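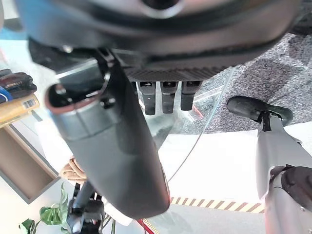

About the Clilell Robotics Club

We are an after-school club for students in grades nine through twelve. We meet Thursday afternoons and we build, program and mostly repair robots. If you came to this page looking for the words "future leaders" or "21st century skills," try another school's website. Plenty of them have those covered.

Norbert Michalík started the club after sitting through one too many sales talks about classroom robotics. He teaches math here and he had a fair question: does a kid who drives a kit robot through a maze learn any math? His answer then was "not much." His answer now is "some, if you take away the instructions." That is still how we run the first month. New members get a task, an arm that is switched off, and paper.

What we do

The club works on two projects. Indus is our handling project. Students program an arm to pick up an object, move it and set it down where it was told to. This sounds easy and it is very much not. Last season the team logged 400 tries with the same block and the same starting position, and wrote down every miss. Quyên La, who runs the logbook, will not let anyone write "it works" in it. You write how many tries, how many misses, and what changed since the last entry.

Drumix is the smaller project and the louder one. It began as a plan to have a robot keep time on a practice pad. The students now spend most of their hours on timing delay, and the drumming is still poor. We have kept it going because the delay problem is a good one.

About competitions

We enter the Bautista Challenge, a regional event for school teams, and we have mixed feelings about it. A run lasts 2 minutes and is scored out of 100. Our best score is under half of that. Teams that do well often have one student who does everything and several who hold the charger, and we don't think a trophy tells a parent very much. Jerome Bautista, who organizes it, has heard this from us more than once and keeps inviting us back – we give him credit for that.

Who runs it

Norbert Michalík handles programming and the schedule. Genalyn Lumanlan teaches the shop side: wiring, brackets, screws, and the safety test every student takes before going near a powered arm. Luminița Ciobanu reads the students' written reports and sends most of them back the first time.

Joining

There is no tryout and no coding experience needed. The fee is $370 for the year, and it covers parts and the competition entry. Ask at the front office if that is a problem, and we will work it out.

We can't promise that your child will become an engineer. Some members find out that they don't like this at all – fine, they can stop at the end of any month. Visitors are welcome on Thursday at 3:30. Long hair tied back, please, and closed shoes.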